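Kitchen automation at Vonent

Vonent is a contract catering firm that automated part of its tray handling at the Từ site in October. Tasks are rehearsed in a simulated kitchen before they are assigned to an arm on the line.

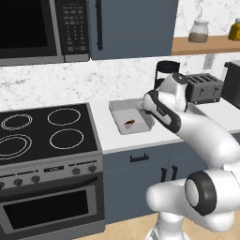 Simulated arm with its gripper over a shallow baking pan, right of the range.

Two posts were redefined. Staff who formerly moved pans between counter and range now set task limits, check portions and clear faults — work that requires 40 hours of training. Shift supervisor Nga Hoàng retained authority to stop the arm at any time.
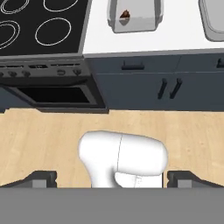 View over the open gripper toward the cooktop and counter, same simulation.

Of 13 line employees, two moved to other sites. Quang Nghiêm, who represented the staff, criticized the faster pace of plating and the loss of informal breaks. Rest periods were later written into the schedule.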